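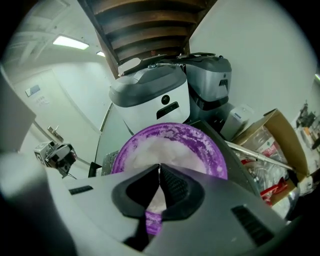
Purple plate in the fingers, rim pinched between the smooth pad and the ridged one.

Kova hand-held gripper – plus the Warnex training recipe

Short version: good tool, decent method, thin paperwork. Buying again, probably.

Been running the Kova since April. You hold it, you do the chore, the fisheye camera records what the fingers do, and the Warnex recipe turns those recordings into a policy for a real arm. No teleop rig. That's the pitch and mostly it holds up.

The method. Warnex trains on short clips, wrist view only, and predicts a chunk of motion at a time instead of one step. Their write-up says 225 demos per task. We did 225 for plate pickup, then trained again on 95 to see how badly it would fall over. 20 trials each on our arm. Full set got 17. The small set got 11. Better than I expected for less than half the data, but the misses were ugly – mostly closing early, a finger-width short of the rim.

Mixed finger pads are the bit I'd argue with. One smooth with a flat inner face, one finely ridged. Works on rims. We tried ridged on both sides for a batch and it held harder but scuffed things, and the policy trained on mixed pads got worse with the swap. Pick a pad and stick with it, is my advice. The manual dosen't mention this at all.

Field of view is huge. Stairs, ceiling lights, doors, whoever's standing around, all of it goes in the training data. Warnex claims the clutter helps when you move rooms. We moved rooms once and lost two trials out of 20, so maybe they're right. One move isn't a lot to go on.

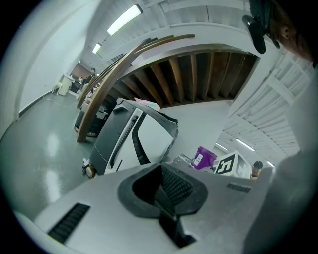
Kova pointed up, wooden stairs and ceiling lights behind.

Tracking. Wants texture in view. Aim it at a bare white wall and the pose drifts, and you only find out afterwards when the clip gets rejected. We lost 6 clips out of the first 95 that way. Tilting up so the ceiling fixtures come in helped a bit. Glossy floors I'm less sure on, didn't test it properly.

Comfort: fine for half an hour, then the wrist knows about it. Grey housing is bulky up close and you do bump shelves with it.

Software is the weak spot. Calibration has to be redone every time you swap pads and theres no warning if you forget. Export is slow. The Pascu converter does the same job faster, use that.

Pros – quick to learn, cheap per demo, small data set still usable
Cons – calibration, export, pad docs

Would like to see the result repeated on something heavier than a plate. Might do bowls next, if the arm's free.

Related reviews
Pascu clip converter, second look
Nilham wrist mount: three months in
Warnex recipe on a bench arm
Replacement finger pads, smooth vs ridged

Contact | Copyright Nilham Bench Reviews | Back to top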